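Progress report, second period

Project: Cloth handling, student robotics club
Prepared for: Skindis Education Fund
Prepared by: Regula Thaler, club lead
Reviewed by: Inês Carrilho, faculty adviser

Summary

The club set out to teach a policy to handle everyday clothing, starting with picking up, spreading and folding. In this period we moved from practice runs to regular recording with hand-held grippers. We have 353 recorded episodes, of which 322 passed review and are in the training set. A first policy has been trained on part of that set. It is not reliable yet, and we describe below where it fails. Spending is within the grant. We are asking for one change to the schedule, explained at the end.

Recording

Students work in pairs. One student operates the grippers and the other starts and stops the recording, resets the garment and fills in the log. They switch roles after 30 episodes, or sooner if the operator asks. In the first weeks we let people go longer, and the later episodes in those sessions were visibly worse, with more dropped edges and rushed placements.

Each episode starts with the garment dropped on the bed from waist height. The operator finds two edges, lifts, stretches the cloth and lays it down again. We kept the task this simple on purpose. The original plan had students folding sleeves by the second month, but most of the new members needed longer to get used to the grippers, especially the left hand.

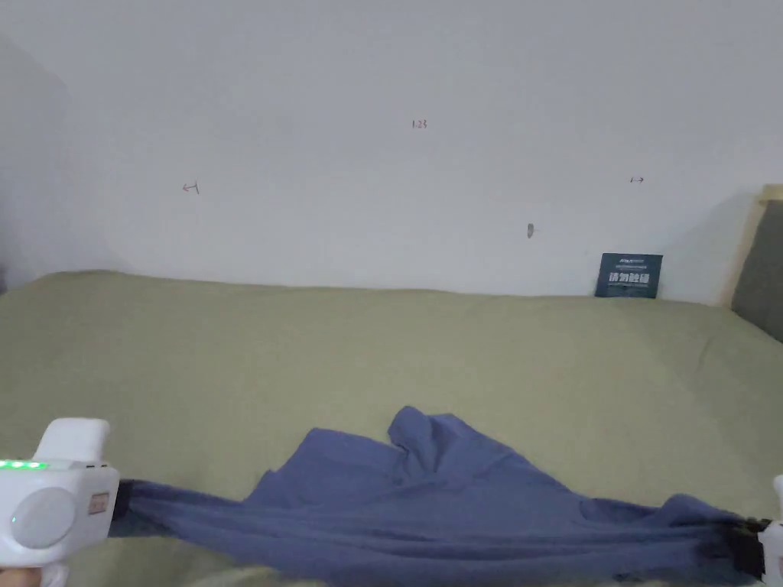
Two-handed stretch with the hand-held grippers, blue garment on the green sheet.

Stretching turned out to be the hardest step to do the same way twice. If the operator pulls too hard, the cloth slips from one jaw. If the pull is too light, the middle sags and the garment lands in a heap. Inês wrote a one-page guide with a target tension and the usual mistakes, and every new operator now reads it and does ten unrecorded tries first.

Review and labeling

Every episode is watched by a student who was not in the pair that recorded it. The reviewer marks the moment of each grasp and release and rejects episodes where a garment leaves the bed or a hand covers the view. Most of the rejected episodes came from the first two weeks. Review takes longer than recording, which we did not plan for. We have moved two members from the recording group to review, and the backlog is now down to a few days.

The labels are stored in Vullow, the tool the club chose last year. It has worked well enough, although exports are slow and have to be started by hand - we usually leave one running over lunch.

Changes to the setup

We changed the color of the sheet between sets. Early tests used one background only, and the first policy did poorly when the sheet was replaced. Green and beige are both in use now, and the log has a column for it. 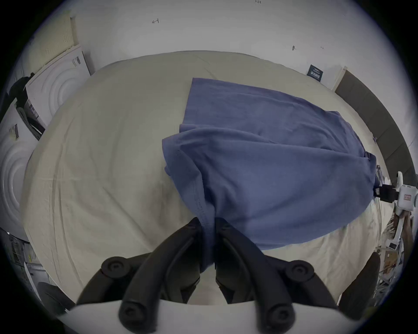

Blue cloth on the beige sheet, held at two points. View from the gripper camera.

We also rewrote the startup checklist. It covers battery level, camera focus, free space on the drive and the jaw pads, which wear faster than expected. We replaced one set of pads in this period and have a spare set from Fogh in the cabinet.

First training results

The first policy was trained on single-color garments only. We ran 63 trials. It found and lifted an edge in most of them, but it often picked two points too close together, so the cloth could not be spread. It also had trouble with thick hems. We have not tested it on patterned clothing and do not want to report a success rate until the trial conditions are fixed and written down.

Student participation

Attendance has been steady. The students who joined with no background in programming mostly started as operators, and several of them now do review and labeling as well. Two members gave a short talk on the project at the Sinden school open house, and we had over 30 visitors at the table. Some parents asked about joining next year.

Budget

Spending so far covers gripper parts, storage drives, garments and sheets. Drives cost more than planned and garments less, as families donated most of them. No transfer between budget lines is needed.

Next period

- Record patterned shirts and towels
- Add episodes that start from a crumpled pile
- Retrain with both sheet colors and repeat the trials
- Write down the trial conditions and send them to the fund

Request

We ask to move the folding milestone to June. The recording and review work would continue as planned, and the total amount of the grant would stay the same. Regula can send the episode log and the operator guide on request.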